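Unit 6 handout: Notes for the open day at Koivisto

Read before the visit. Bring a printed copy and something to write with.

1. Arrangements

The open day is on Saturday, December 26, 2020, at the Koivisto building in Rosesstead. The bus leaves from the Wustorow lot, bay 17. If you come on your own, use the side entrance and give the course name at the desk. The demonstration room is room 51, on the ground floor. Coats and bags stay in the hall.

You need to have read the June notes on grasping. Students who missed that unit should at least read the part on contact and finger placement.

2. The task

The demonstration is run under a project called Esero. The task is fruit picking from shelves, with a robot that has two arms and a hand with fingers on each. Fruit sits in the open compartments of a white shelving unit, one piece to a compartment. The pieces differ in size, color and surface. An apple is smooth and close to round. A mangosteen is also round, but it has a leafy cap, and fingers that close over the cap get a different hold from fingers that close on the skin.

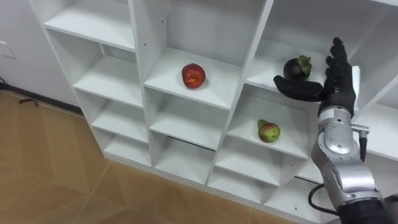 Reaching is the part to watch first. A compartment has side walls and a shelf above it, so the hand cannot come in from just any direction. Look at three things:

The height of the wrist compared with the shelf.
Which finger gets to the fruit first. Often it is the thumb.
How far the fingers open before the hand goes in – too wide and they touch the divider.

Write down what you see for each reach, even if it looks the same as the last one. The question of why the hand pauses (if it does) can wait for class.

3. Two hands, two jobs

In the second part, one hand works at the shelf and the other holds a basket by the handle or rim. Holding a basket sounds like the easy job. It still has to stay clear of the shelves and end up where the first hand can get to it. A tilted basket is harder to drop fruit into from one side and easier from the other, so note the tilt.

Note also how the fingers go around an apple. A wrapped grip has the fingers over the top and front and the thumb on the other side. A fingertip grip touches the fruit at a few points only. The June notes cover both, with the load figures we used: 100 grams for the small test weight and 800 grams for the large one. 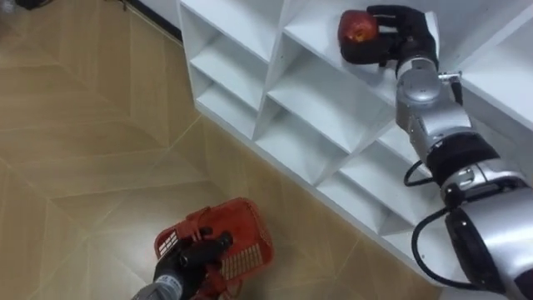 4. Rules in the room

Stay behind the line on the floor while the arms are powered. Do not hand anything to the robot or reach toward the shelves. Questions are taken between runs. Photos are allowed without flash.

5. Written work

One page, due at the first class after the visit. Pick a single reach and describe it from start to finish in plain words, with a sketch of the hand at the point of contact. Late pages lose one grade step.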